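Has anyone made a shared office tidy without buying more storage?

Posted by duvero_desk, 2018-02-20

We rent one large room in Toledo and I have been told to "sort it out" before the lease renewal. I have $600 and a strong suspicion that most of what gets sold as office organization is just more stuff to trip over. A sales rep already tried to sell me a wall system at 2000 dollars and could not tell me where the coats would go.

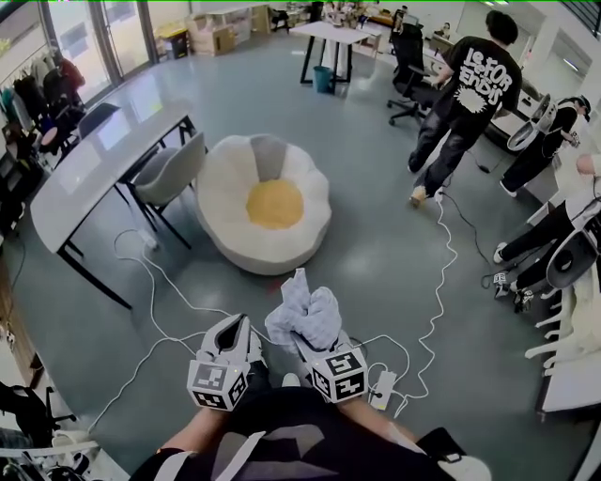

My main headache is the floor. Every desk got moved in January and the power never moved with them, so we stretch whatever we have and hope. The white cables looping across the open part of the floor, with the adapter just lying out there, are what I would fix first if I believed any of the products worked. I've read reviews of stick-on clips and half of them say the glue quits. The floor is smooth gray epoxy, if that matters for tape or covers.

Second is the clothing rack by the windows. It takes everybody's coats and it always looks full. Third is the cardboard boxes near the glass. And there is one big plush chair, the kind shaped like a flower with a yellow seat like an egg yolk, that sits right in the middle. People like it. I don't want to be the one who gets rid of it, but I'd like to hear that it can live somewhere else.

What did you do, and did it last longer than a month?

gamness_fan

Get a cable box and some baskets. Problem solved. We did ours over lunch and it looks great. Also Fokus makes a nice label maker, ours is the 30 dollar one, highly recommend!! Label everything.

317reader

I'd hold off on the label maker. Labels on a mess give you a labeled mess, and I say that as someone who owns two of them.

Start with the table, because the cables follow the furniture. I'd want to see if it can go against a wall where there's an outlet.

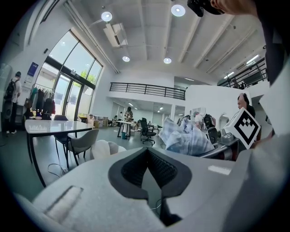 White table, gray chairs, and black cables on the floor underneath.

If the table has to stay put, get a tray that clamps under the top. Skip anything that sticks on. You have thin legs and nothing solid down to the floor, so whatever hangs will show, and a tray at least keeps it off the ground. Where a cord has to cross a walkway, use a proper floor cover with a low slope. Wipe the epoxy first or it will slide. I don't trust the tape people put on smooth floors. Ours curled at the ends and picked up every bit of dust in the building.

On the rack, I doubt you need a second one. Ask everyone to take home what they haven't worn lately and see what is left. We did that and got a good stretch of bar back. It crept up again by spring, so I won't tell you it lasts. You have to ask more than once.

For the boxes, open them before you buy a shelf. I've seen people pay for shelving to hold empty cartons.

Also check the door.

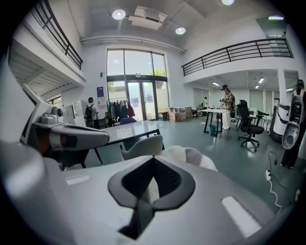
What I would do, in order

1. Find out which glass doors people use and keep that stretch of floor clear. Boxes on the floor against that wall may be fine where they are, but I'd want to know if one of the doors swings in.

2. Move the table, or fit the tray. Pick one and do it before anything else gets bought.

3. Put the plush chair near the daylight, off the main path. If people stop using it there, you have your answer about how much they like it.

4. Cull the coats.

5. Spend what is left of the $600 on floor covers. I would be surprised if you used half of it.

duvero_desk

Thanks. I'm not convinced about moving the table, as the last move is what got us here, but the clamp tray sounds less silly than most of what I've been shown. The boxes I will open this week. If they are empty I will be annoyed.

317reader

Measure how thick the table top is before you order the tray. The cheap clamps don't open very wide, whatever the listing says.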